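Buscar en el foro... Buscar
Categoría: Cocina y muebles > Puertas, herrajes y tiradores
14 respuestas · Compartir 3

Altura de tiradores en puertas altas

taladro_fino
2023-09-10
Tengo que cambiar las puertas de una fila de armarios altos. Las nuevas son las Rulton en gris claro, sin taladrar. El tirador elegido es el Udine, de barra, 96 mm entre ejes. El fabricante de las puertas no da cota de montaje. ¿A qué distancia del canto inferior lo ponéis, en vertical?

mgarrido
57 mm del canto inferior al eje del primer taladro. Es la cota que uso en todos los altos y el margen visual queda parecido al lateral.

taladro_fino
¿Y el lateral?

mgarrido
La mitad del ancho del montante si la puerta es de marco. Si es lisa, 40 o lo que te pida el tirador. Lo importante es que la plantilla apoye siempre en los mismos dos cantos.

Beatriz Henriques
No estoy de acuerdo con fijar una cota única. Depende de la altura a la que cuelgue el mueble y de la persona que lo use. Con el canto inferior a 1.450 del suelo, un tirador bajo va bien. Si el mueble arranca más abajo, a mí me resulta incómodo abrir con la muñeca doblada y lo subo 5 cm.

mgarrido
Subirlo 5 cm en unas puertas y en otras no te descuadra la línea con el resto de la cocina.

Beatriz Henriques
Se suben todos los de la fila. La línea se mantiene.

lobo_carpintero
Otra opción es no poner tirador. Perfil uñero o expulsor y se acabó la discusión.

taladro_fino
El expulsor lo descarto, los anteriores se desajustaban con la bisagra de cierre suave. Los tiradores ya están comprados, unos 400 euros entre altos y bajos.

rosa_m
En el office donde trabajo los armarios son también gris claro, con tiradores en las puertas.
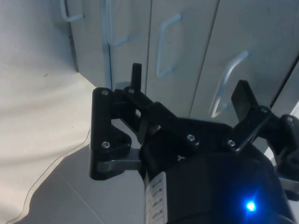 lobo_carpintero: el gris claro en mate marca los dedos junto al tirador más que el blanco. En satinado se limpia mejor. Si el acabado es mate, mejor un tirador que separe bien la mano del frente.

taladro_fino
El Udine separa 32. Lo doy por suficiente.

mgarrido
Para taladrar: plantilla Mollel o una casera con casquillos, broca de 5 y un taco de sacrificio apretado por detrás. Sin el taco salta el canto del agujero.

Beatriz Henriques
Antes de taladrar, presenta las puertas colgadas y marca con cinta. Si dudas entre dos alturas, deja la cinta un par de días. La Drildale que vendían en enero tenía holgura en los casquillos, comprueba la que compres.

taladro_fino
Cinta puesta a 57. Mañana pruebo la otra cota.

Me gusta 6 · Comentar · Compartir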